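Module 2: Parcel Putaway and Shelf Addressing
Instructor: Hajnalka Hegedűs
Lab supervisor: Mudassar Afridi

2.1 Sorting by destination

A small sorting room has two jobs: reading the label and choosing the shelf. Most misplacements in the Ranley practice set come from the second. The operator reads the destination correctly and then puts the parcel one level too high or too low.

The usual fix is a shelf address. In a large building this is a printed code (bay, level, slot). In a small room a handwritten place name is enough, provided that one sign governs one level and everyone agrees which level that is. A sign on the front edge of a shelf can be read as naming the goods standing on that shelf or the goods below it. Write the convention down before the first parcel goes in. In this course the sign names the shelf it is fixed to.

2.2 Label orientation

Small paper parcels are stored upright, label outward, when they will stand without support. Two checks before release:

- the barcode faces the aisle and no fold runs through it
- the parcel stands on its own base and does not lean on its neighbor

Use both hands for soft packaging. Kraft paper creases under the fingertips, and a crease across a barcode can cost a scan. Hold the parcel below the label or at the sides.
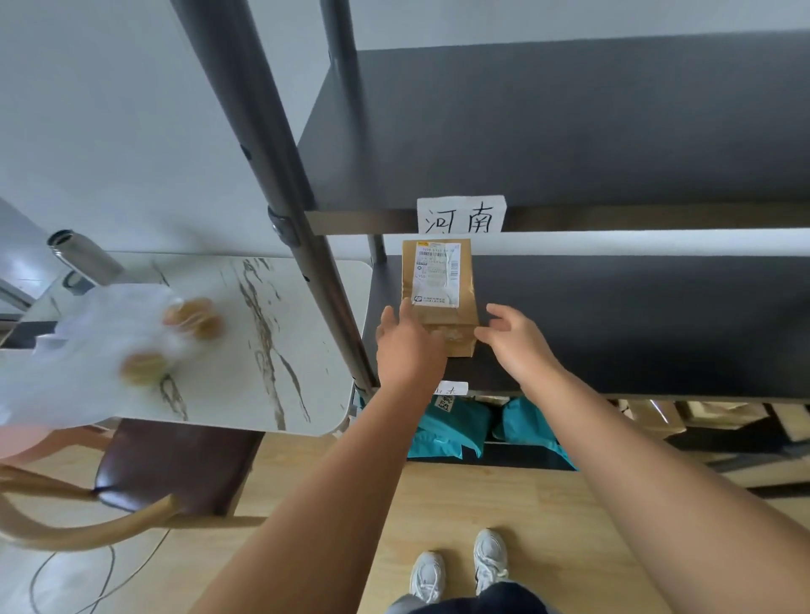
Fig. 2.1. Kraft-paper parcel upright on a shelf, label to the front. Sign on the upper shelf edge: 河南 (Henan).

Note the position of the hands in Fig. 2.1 relative to the label. The paper is crumpled below it, at the left hand's fingertips. Note also the two signs on different shelf edges, and apply the rule from 2.1 to each.

2.3 Mixed packaging on one unit

Plastic mailers slide over each other and should not be stacked high. Boxes stack well but hide whatever is behind them. Where both share a level, keep them in separate groups, mailers at the front edge. Heavy boxes go on the bottom level in all cases.

2.4 Exercise

The Konine data set lists 3257 parcels, of which 1873 are boxes and 388 are rigid tubes. The remainder are soft packages.

a. Find the number of soft packages.
b. Propose a shelf plan by destination, with the sign convention stated.
c. Compare your plan with the Palacios layout (handout 1) - walking distance only, ignore scan time.

Plans are due to the lab supervisor before the October session.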